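Grekska Kitchen Set: Frequently Asked Questions
Maintained by Macario Valdovinos. Last revised 3/22/23.
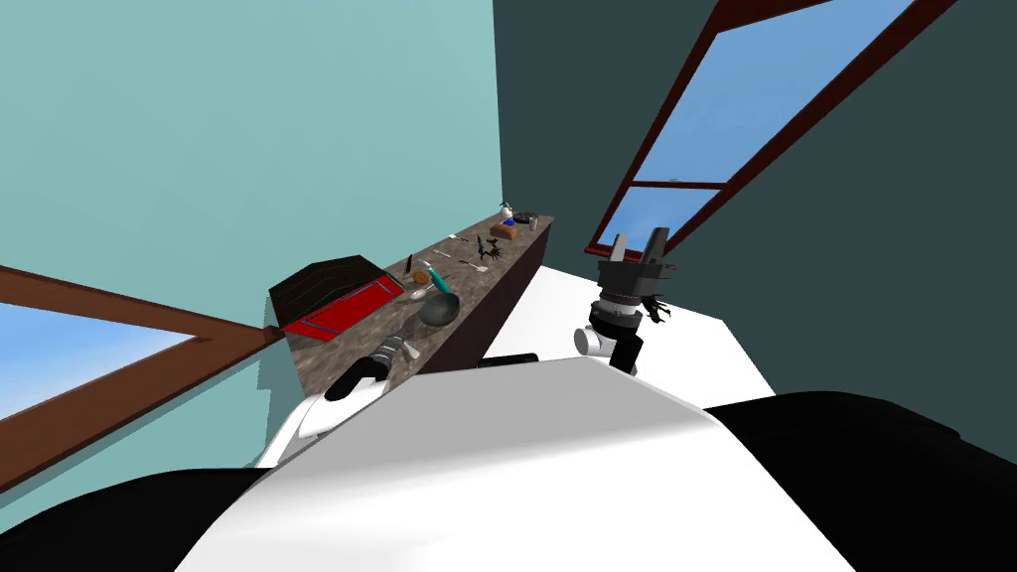

General

What is the Grekska kitchen set?
A collection of teleoperated episodes recorded in simulation with a two-armed robot at a kitchen counter. It is used to train policies that map head camera images and joint readings to arm and gripper commands.

Are any episodes from real hardware?
No. All episodes in this release are rendered. Real recordings are kept in a separate set, Nutmont, and the two should not be merged without reading the notes on camera calibration.

How many episodes are there?
130 per task. Episodes that fail the replay check are removed and recorded again, so the number per task stays fixed.

Recording

How are the arms controlled?
The operator wears a headset and holds two controllers, one per arm. Dafis, the recording client, converts controller poses to joint targets and logs both. Train on the joint targets. The raw poses are included for debugging only.

Why does the horizon tilt in some views?
The head camera moves with the robot and is not leveled afterward. Walls, windows and the counter can all lean in the image. Do not rotate the images before training -- the logged camera pose will no longer match.

Why is the robot's own body in view?
The torso and arms are rendered as the head camera sees them. Masking them out is not recommended. The position of each gripper relative to the counter is useful input.

Why are there objects the task does not use?
The counter is dressed with items such as a bowl, a knife and a kettle whether or not the task calls for them. A policy trained on a bare counter tends to reach for whatever is nearest.

Is an episode valid if only one arm does the work?
Yes. Commands for the idle arm are still logged and should be kept.

Quality

What counts as a failed episode?
An episode fails if the goal state is not held for 2 seconds, if an object leaves the counter when the task does not ask for it, or if replay of the logged commands gives a different result.

Can I add my own episodes?
Yes. Record at least five of the same task, run the Plomness checker, and submit the log folder with the checker report. Submissions without a report are returned unread.

Known issues

Thin utensils sometimes pass through the gripper fingers. This was fixed in the December build of the simulator. Episodes recorded earlier are marked "old contact" in the index, and 28 of them remain in the set pending replacement.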